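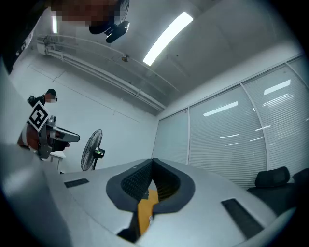 1/ Warm-weather arrangements for the Bellmont meeting rooms

Mollow has issued its notes on fans, tables and cables for the coming season. They apply from April 27, 2026, to the end of July.

2/ Each room is provided with one floor-standing fan. It should stand on the floor beside the table, with its round base flat and clear of chair legs. Please do not place it on the table or in a doorway.

3/ Power cords are to run along the wall wherever the outlet allows. Where a cord must cross the plank floor, keep it away from the walking side of the table. Coiled cables may stay under the table edge.

4/ Small handheld fans are welcome on the round wooden tables. Boxes with lids should be kept closed and set toward the far side, next to the potted plant, so that the middle of the table stays free for work. 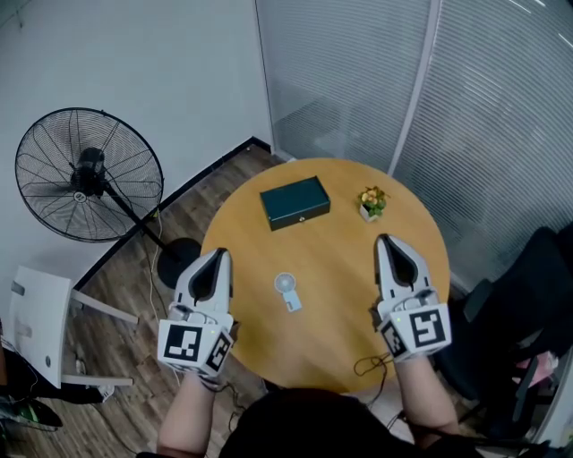
Plants may be moved up to 2 feet from their usual place – no farther, please, as the watering list is kept by table.

5/ Fans are switched off at the wall 20 minutes after the last booking. Faults may be reported to the Cordeiro desk, extension 725. Replies are normally sent within 3 working days.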